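The Long Way Around the Dish Rack

The kitchen at Gumavia has no plumbing. The faucet is for show, the cabinets are bolted to a steel frame, and the only things that get used are the counter, the plates and the rack. People come in at nine, pick up a handheld gripper with a small camera on it, and put dishes away until lunch.

Gumavia collects examples for robots that learn by copying. A person does a chore, the camera and sensors record it, and the recording becomes one line in a very large set. The current job, called Clunine, covers dishes and nothing else. By the end of February it held 3,090 recordings that had passed review.

Siiri Baranauskienė runs the collection floor. She worked in a hotel laundry before this and says the two jobs have a lot in common. "You need the same thing done many times by people who are getting tired," she says. "In the laundry I wanted every sheet to look alike. Now I want the plates to go in a little differently each time."

That second part takes some managing. Left alone, people find the easiest way to load a rack and stick to it. They start at the same end, use the same slots and hold the plate by the same spot on the rim. A model trained on that learns one path and fails when the rack is turned. So each session of 20 recordings comes with a card that says where the rack goes, which way it faces and which dish to start with. An earlier set had 1,000 recordings made without cards, and most of it was set aside.

Racks are harder than they look. A plate is a broad, plain shape, but the slot it goes into is a gap between thin wires, and from overhead the wires cross and cover each other.
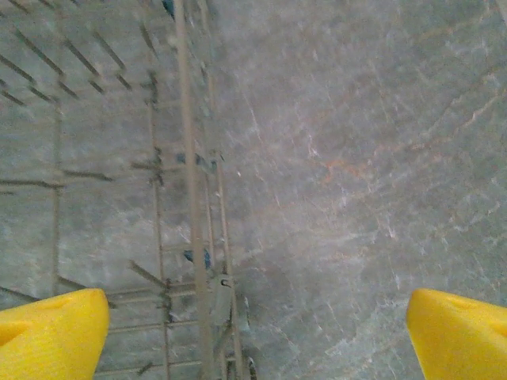 Stone counters add to the trouble. Veins in the surface can run as thin as the wires, and a shiny finish throws back light. Baranauskienė's team tried a plain white board first and got clean recordings that did little good once the robot moved to a real kitchen. They now rotate among 5 surfaces.

Review is done the same afternoon, using a program called Parport. A reviewer watches each recording and marks the moment of contact and the moment of release. Dropped dishes are kept in a separate folder, and so are second tries, where a plate catches on a wire and has to be lifted and set down again. The engineers at Luik, who train the models, asked for more of those in March 2025. Baranauskienė has started writing them onto the cards.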